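A success rate is a small thing to hang a claim on

Every few weeks someone sends me a paper about household robots trained in simulated homes, and the first thing they quote is the success rate. The latest was from the Onosdale group, on opening doors. Their policy was tested on 522 trials and the headline figure was high. I read the whole paper, including the appendix, and I think the headline is the least useful part of it.

The useful part is in the table where the trials are split by scene. The group built 154 apartments with a scene generator called Homia, and the generator picks wall coverings, floors, doors and handles more or less freely. A simulated home made this way looks like nothing a decorator would sign off on, and that is fine. Variety in surfaces is the whole point of the method. If the policy has seen handles in many shapes and colors, it has less chance to learn that a handle is always silver.

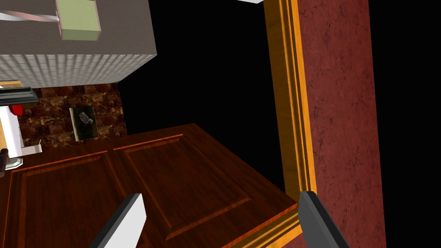
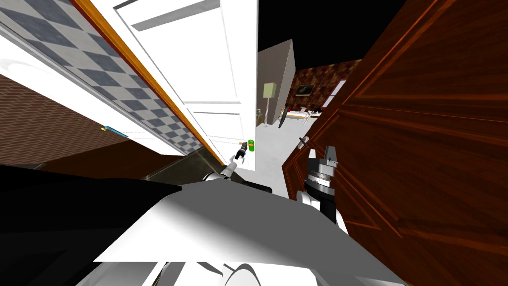
Simulator views from one apartment. The second has both arms in view, with a green handle on the white door and a silver lever on the brown one.

My complaint is with what gets counted. In the Onosdale paper a trial is a success if the door passes a set angle before time runs out. A trial where the gripper scrapes along the panel, bumps the trim and then gets the door open scores the same as a clean one. In a simulator that costs you nothing. In a rented apartment it costs you a door.

Contact is cheap to log. The physics engine already knows when a finger touches something that isn't the handle, and how hard. Domenica Mösli made this case in March in her notes on the Leblanc benchmark, where she rescored 249 runs with a penalty for stray contact. The ranking of the methods changed. The method that had been first dropped to third, and a slower one that had looked dull moved up.

I would also like to see the camera poses reported. Robots in these papers spend a lot of time looking at things from odd angles, and a policy that works only when the camera is level is a weaker result than one that copes with a tilt. The Getico team prints five views per failed trial. It makes for a long appendix, but I learned more from it than from their bar chart.

None of this needs new hardware or a bigger model. It needs two more columns in a table. Reviewers could ask for them now, and I plan to.

Posted December 25, 2020
14 shares | 3 comments
Contact | Copyright, all rights reserved | Back to top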